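Filed under: Free Chapters, Early Childhood
Reading time: 3 min

Chapter 3
Pretend Cooking and the First Words for Time

I want to start this chapter with soup, because soup is where I started. My first classroom job was at a little preschool called Tremau, and for most of that year I was served pretend soup every single morning. I ate it standing up, I ate it in the block corner, I ate it while tying other people's shoes. And somewhere in all that eating I began to notice the talk that came with it: "It's not ready yet." "You have to wait till after." "First it goes in, then you can have it."

Those are time words, and they're hard! A child can point at a cup and learn "cup." You can't point at "yet." You can't hold up "after" and turn it around in your hands. So how do children get hold of words like these, and why do so many of them seem to show up first in the play kitchen? We'll spend the whole chapter on that question, and I'll warn you now that we won't settle all of it.
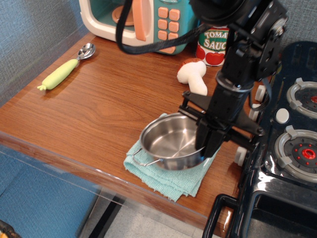 Figure 3.1. Play kitchen pieces, including a microwave with orange buttons and a can of tomato sauce.

Think about what cooking gives a child to talk about. It has an order that people mostly agree on (you don't eat the soup and then heat it up), it has waiting built in, and it has an ending that somebody gets to announce. Bath time has an order too, of course, and so does getting dressed, but in those the grown-up is usually the boss. In the play kitchen the child gets to say when things are done, and I think that matters a lot. Somebody who controls the waiting has a reason to talk about it.

When I was writing the first edition of this book I kept a notebook for one February at a second school, Moriarty, where I wrote down every time word I overheard in the pretend area. I ended up with 373 of them. That isn't a proper study - I was one person with a pencil, and I missed plenty whenever somebody needed a tissue - but it gave me a feel for what children were doing. "Now" was everywhere. "Later" mostly came from children who'd clearly had it said to them. And "before" got used in some very odd ways, which I'll come back to in Section 3.2.
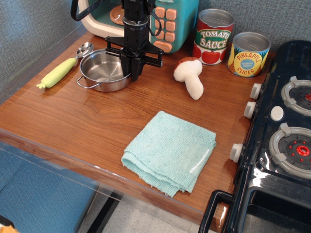

Then there's the matter of who's listening. A child cooking alone will often mutter the steps out loud, and those mutterings are worth writing down, but they tend to be short. Put 2 children at the same stove and the language stretches, because now they have to agree on whose turn it is and what comes next. I've heard a full argument over whether the noodles were done "already" or only "almost," and I'd have happily listened to it all afternoon.

Before you go on to Section 3.1, try a bit of listening yourself. Sit near some pretend cooking for ten minutes and write down the time words exactly as you hear them, mistakes and all. Don't correct anybody, and please eat whatever you're handed. Keep your page somewhere safe - we'll be sorting the words into groups at the end of the next section.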